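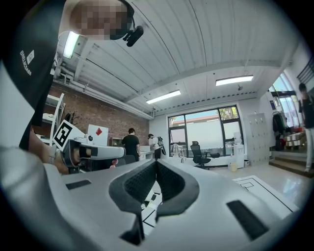 January, 9:40 am

Capsule fill check, Rurley magnesium blend, second batch. Target is 4,000 capsules. Counter read 3,346 when the hopper ran low, so I stopped there and topped up from the Carnby drum. Flow was poor after that. The Carnby powder clumps more than the Dunbar one did, even through the same sieve.

Label copy still says "no fillers." It can't, with rice flour in the mix. Wim Maes to change it before anything goes to Plodlow.

11:15 am

Pulled 61 capsules and weighed them one at a time. All inside limits except 2, both light. Those came from the end of the tray where the tamper doesn't sit flat. Shimmed it and ran another tray – looks better by eye, not weighed yet.

Disintegration test in plain water at body temperature is set up for this afternoon. Use the old basket, the new one sticks on the way down.

To do: ask Carnby for the moisture figure on this lot. Reorder desiccant packs. Keep the opened drum out of the wash room – somebody left it by the sink again.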